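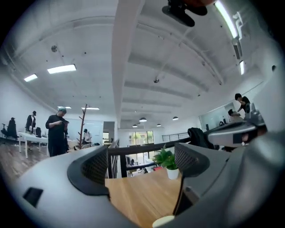 Figure 4.1 A potted plant with green leaves in a white pot, on a wooden tabletop near a railing.

Chapter 4
Plants in Indoor Spaces

After studying this chapter, you should be able to describe how light changes with distance from a window, explain how potted plants take up and lose water, and plan a simple watering record.

4.1 Introduction

Most plants sold for the home descend from species that grow on the forest floor, where little direct sunlight reaches the ground. Such plants can live for years indoors if their basic needs are met. The grower must supply what soil, rain and weather supply outdoors, and the limits of the pot must be kept in mind.

A plant in the ground can send its roots toward water. A potted plant has only the water held in its growing mix – and that supply may run low within days. Overwatering is just as harmful. When the spaces between soil particles stay filled with water, the roots receive too little oxygen and begin to decay.

The Brikthorpe Records

This chapter draws on records kept at the public library in Brikthorpe, where 248 potted plants were placed on desks, sills and landings in January. Each plant was checked every 15 days. At the end of the study, 188 plants had put out new leaves. Most of the others stood in the rooms farthest from the windows. The full tables appear in Section 4.4, together with a shorter set from the Warus reading rooms.

Key terms: transpiration, root zone, drainage, light intensity

Before You Read

Choose a potted plant at home or at school. Note its distance from the nearest window and the condition of its lowest leaves. Keep your notes for use in Section 4.2.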